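**1.** People ask me often if a machine can do the house chores yet. I work with simulated homes, so I will try to answer in a short thread. My opinion only.

**2.** Short answer: parts of chores, yes. Whole chores, not yet. "Pick up this thing" is a part. "Make the kitchen nice before my mother comes" is a whole chore, and it has maybe 33 small decisions inside.

**3.** Pascual Echeverría asked me why I don't test in a real kitchen. Because in simulation I can repeat the same evening 200 times and no plate is broken. Also I can sleep.

**4.** Shop floors are easier in my experience. I spent one September at Alarcón, where the boxes had 2 sizes and always came from the same side. At home, nothing comes from the same side.

**5.** My test house is called Cilley. The planner is called Nullo - the name was a joke, and now it is on all the documents. The task I like most is simple to say: take out the trash, then clear the table.

**6.** For trash, the grasp is only one problem. There are doors to pass, and an open door takes a lot of room. A knotted bag also has no good handle, so the gripper must choose where to hold.

**7.** For the table, each object asks a different question. A ball can roll away. A soft crumpled thing has no clear shape. And glass is difficult for many depth sensors, so I don't trust a glass top even in simulation.

**8.** Two views from Cilley, first the bag, then the table: 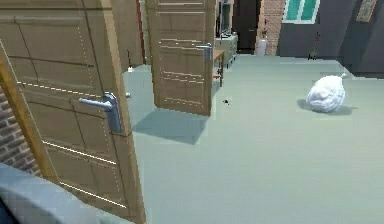
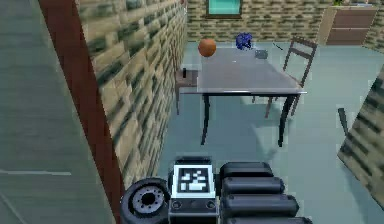
**9.** What I measure now: full task, no help from me, 100 tries. If I must move one chair for it, the try is a fail. My colleagues at Northorpe find this too strict. Maybe they are right, but a person who buys such a machine will not want to move chairs for it.

**10.** Would I pay for one today? For carrying things along a clear hallway, I think yes. For the table after dinner, I still do it by myself, and it takes me less time than writing this thread. If you have tried one at home or in a shop, please tell me which chore you gave it first.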